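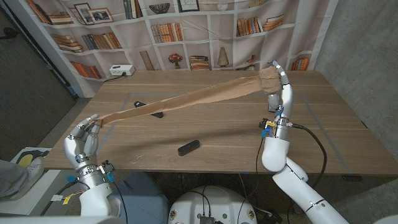

Gisside sets up and looks after two-handed robot cells for shops that handle soft goods. Most of our work is on the hands and wrists, where the small parts are and where the wear shows up first. A stocking held tight between the two hands, one low at the front of the table and one up high, is a good load for checking grip, and it's one we use on every service visit. Stretchy fabric pulls back a little the whole time, so a weak finger gives itself away sooner than it would on a block or a bottle.

We started in a rented bay behind the Herrera building, repairing wrist cables for one customer. There are 11 of us now. Two work only on wiring, four travel, and the rest split their time between the bench and the phones.

## What a setup visit covers

- Leveling the table and marking the work area on it with tape
- Fitting both hands and checking the wrist connectors
- Routing the cables with enough slack for the elbow to bend fully
- Setting the rest position, then grip force, one finger at a time
- A first run on the customer's own material

Grip force takes the longest. We set it low and bring it up in small steps, and we write down every value on the card that stays with the cell. If you change a value later, write it on the card too. Please use pen.
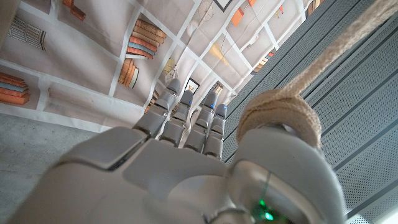
**How often does a hand need service?**

Every 900 hours of running time, or sooner if a finger stops closing all the way. The cell keeps its own hour count, and we ask for that number when you call.

A normal service takes most of a day. The hand comes off at the wrist, we open the shell, check the finger joints for play, and replace any lead that has started to stiffen. Then it goes back on and we repeat the grip checks from the setup card. We carry both left and right thumb units in the van – they aren't interchangeable, and ordering the wrong one used to be our most common mistake.

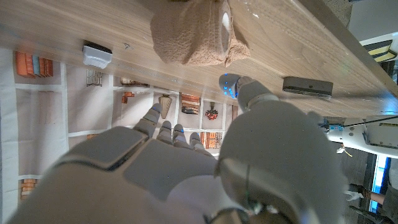

*Right hand at the table edge, thumb lights on.*

## Cables

About half of our repair calls are for cables, and most of those are a loop that got caught on the edge of a table. Before you start the cell, move each arm slowly through its full reach and watch the loop at the wrist. It should never go tight. Don't tie it down to the forearm with anything hard. We use Broltell sleeve on the section nearest the wrist and leave the rest bare so that a worn spot can be found.

If a cable does catch, stop the cell and leave the arm where it is. Call us before you pull on anything. The connector costs a good deal more than the cable. 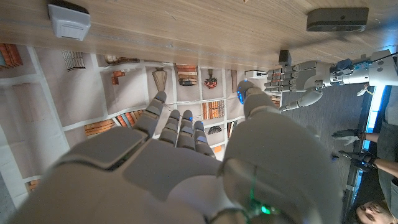 **Amancay Salinas**

I run the service side of Gisside. Vicente Quezada runs the wiring bench and wrote most of our setup card. Before this we both worked on the Zarkard line, on older grippers with two fingers and a lot less to go wrong.

Service calls are answered from 7 a.m. on weekdays. Monday mornings are busy, so leave a message with the cell number and the hour count. We close the bench for inventory in October, but the travel crew still goes out that month.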